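Steel wool, timestamps and a labeling scheme I had to throw out

September 2, 2019

The target for the kitchen set is 1,000 usable episodes. "Usable" has changed meaning twice since February, so I am writing down the current definition before it changes again.

An episode is one pick and one place, recorded with the hand-held gripper. It starts with the fingers open and nothing between them. It ends with the fingers open again and the object released. Everything outside those two points gets trimmed. Earlier I allowed episodes to begin with the object already held, on the theory that the learner could make use of any motion at all. What it learned was that closed fingers are a fine way to begin, and it would close on air and carry the air to the bin very smoothly.

The tool is the Kollden, second version. Two printed fingers, a trigger, a camera looking down at the fingertips. The fingers screw on through brass inserts set into the plastic, and I have stopped threading directly into the print. Threads cut straight into plastic lasted a few finger changes for me and then let the pad rotate under load. A rotated pad doesn't look like much in the video, but the recorded opening width no longer matches the real one, and the width is half of what I am trying to collect.

Width comes from the fingers themselves. Each one carries a marker further back, and the distance between markers gives the opening. This works well when the light is even. It works badly next to a window in the late afternoon, when one marker washes out and the tracker reports either nothing or a confident wrong number. Nothing is fine, I can interpolate across a short gap. The wrong number is worse. I now reject any episode where the width jumps by more than 6 mm between neighboring video images, which removes the bad readings and a small number of real, very fast squeezes. I can live without the fast squeezes.

The labels

The first labeling scheme had 14 object classes. Karlijn Kuipers read through it and asked what the policy was supposed to do differently for "sponge, dry" and "sponge, damp." I had no answer. The classes described my kitchen drawer. They did not describe anything the gripper needed to know.

The scheme now has two fields per object. One says whether the outline is stable when squeezed. The other says whether the object gives a clear stop, meaning the fingers close to a point and then can't close further without a noticeable rise in force. A mug is stable with a clear stop. A dishcloth is neither. Most of the interesting failures sit in between, in things that look solid and keep giving: bath sponges, bread rolls, bundles of twist ties, and the coiled steel scrubbers I keep returning to.

These fields are not fed to the learner. They are only there so I can check the balance of the set, and so that when something fails I can pull up its neighbors. Florian Gautier thinks even that is too much and that I should simply record more. He may be right for a larger project. With one person recording in the evenings, I would like to know what I am short of before I spend a week on more mugs.

Background

I wrote in an earlier post that backgrounds should vary. That was too vague to be useful. What I do now is change the surface under the objects every session and write the surface into the session log. Plain counter, tea towel, cutting board, the lid of a storage box, whatever is within reach. Things with holes and hard repeating edges are worth including on purpose. The first policy trained on the plain counter would slow down over anything with a strong pattern, and on one rack it tried several times to grip the gap between two bars.

Patterned surfaces also slow down the camera tracking check, for reasons I have not looked into. The check still passes. It just takes longer.

Files

Each session gets a folder with the raw video, the trigger log and a text file. Wotilell, my sorting script, reads the folder, aligns the video with the log, cuts the episodes and writes a contact sheet. I look at every contact sheet. It is dull work and it has caught a loose camera mount, a finger installed backwards and one whole session recorded with the wrong focus setting.

Alignment was off by 2 video images until last month. The log stamped the trigger when the line was written and the video stamped at exposure. In a slow grasp this can't be seen. In a quick one the fingers were listed as closed while they were still moving, and the policy picked up the habit of lifting early. I corrected the offset and re-cut everything from raw, which is the main argument for keeping raw.

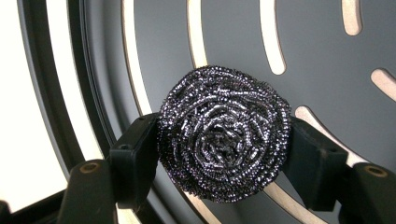
Grasp notes: scrubbers

Stainless scrubber, pads on the left and right edges, lifted clear of a dark gray disc with curved slots in it. The object is a tight spiral of crimped strands with a darker knotted center, and the outer loops fray outward, so its edge is fuzzy at the scale the width reading cares about. Strong light from the left puts bright lines on that side of the coil and leaves the right pad in shade.

In the log a scrubber goes down as outline not stable, no clear stop. I squeeze until the loops at the pads flatten and then hold. Squeezing further is possible and teaches the wrong thing.

Next on the list are the same objects gripped off-center, then the softer pads from Cordier if they fit the existing inserts.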